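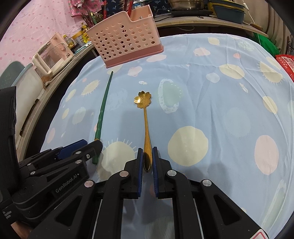

How do you get tea stains off gold-colored flatware without taking the color off too?
Soak it in warm water with a little plain dish soap, wipe it with a soft cloth, and dry it right away. Skip baking soda, silver dip and anything gritty, and don't leave it in the soak overnight.

Posted by platerack, 2018-01-08

I have a 16-piece set from Serkora, sold as "gold stainless." The box does not say whether the color is electroplate or PVD. After a few months of daily use the teaspoons have a brown film in the bowls and along the underside of the stem. Soap lifts part of it. I would like to know what the finish is before I try anything stronger.

Reply by ohm_side

If it is sold as stainless and it was not expensive, assume it could be either. PVD (titanium nitride or zirconium nitride on steel) is hard and handles most kitchen chemicals. Electroplated gold is soft and thin. The cleaning method for one will ruin the other.

Look at the edges of the bowls and the tips of the fork tines. Plating wears there first and you see silver or a yellowish base metal. PVD usually shows scratches before it shows bare patches.

Reply by tinsnips

Tea film is mostly tannin bound up with calcium from the water. Soap does very little to the mineral part. A weak acid does. One part white vinegar to four parts water, two minutes, rinse, dry.

Reply by ohm_side

I would not put vinegar on unknown plating. Any pinhole in the gold lets the acid reach the layer under it, and if that is nickel over brass you get dark spots that never come out.

Reply by tinsnips

At that dilution, for two minutes? I have done this to my own plated set since May and there are no spots. Salad dressing is more acidic and sits on the fork for longer.

Reply by ohm_side

Your set is one set. The original poster asked what is safe before knowing the finish, and acid is a gamble at that point. Also, salad dressing does cause spots on cheap plate. I have two forks that prove it.

Reply by platerack

No bare metal on the fork tips. Fine scratches in the bowls. A magnet sticks to the knives and barely to the spoons. Does that tell me anything?

Reply by gauge_nine

It tells you the base is steel, probably 18/0 or a 400 series in the knives and 18/8 or 18/10 in the spoons. Normal for a mixed set. It says nothing about the coating. At least you are not dealing with brass, so the worst case is better than the one ohm_side described.

Fine scratches with no color change suggest PVD, but a thick plate can look the same early on. Ask Serkora. Their support answered me in a day when I had a question about a Zukell ladle they also carry.

Reply by drainboard58

Dishwasher? That matters more than the vinegar argument. Powder detergents are strongly alkaline and the drying cycle bakes the film on. I ruined a set of Siner dessert spoons that way. They went from gold to a pinkish brown, top rack, short program.

Reply by platerack

Hand wash only. They do sit in the sink sometimes.

Reply by drainboard58

Then stop that first. Standing in a cup with tea dregs is the same thing.

Reply by tinsnips

Agree with that part. For what it's worth, Trummer prints "no abrasives, no chlorine" on its care card and does not mention vinegar either way.

Reply by ohm_side

A care card leaving something out is not permission. But if it is PVD on 18/8 I withdraw the objection. Test one spoon on the underside of the handle, wait a day, compare it with another one in daylight.

Reply by platerack

Serkora wrote back. PVD on all pieces, color is titanium nitride, "mild descaling is acceptable." I did one teaspoon at 1:4 for two minutes and the film wiped off with a cotton cloth. Same shade as the untreated ones as far as I can tell - will check again tomorrow before doing the rest.

Reply by gauge_nine

Good. Do not use 1000 grit or any other paper on the scratches. PVD cannot be polished back, you would only cut through it.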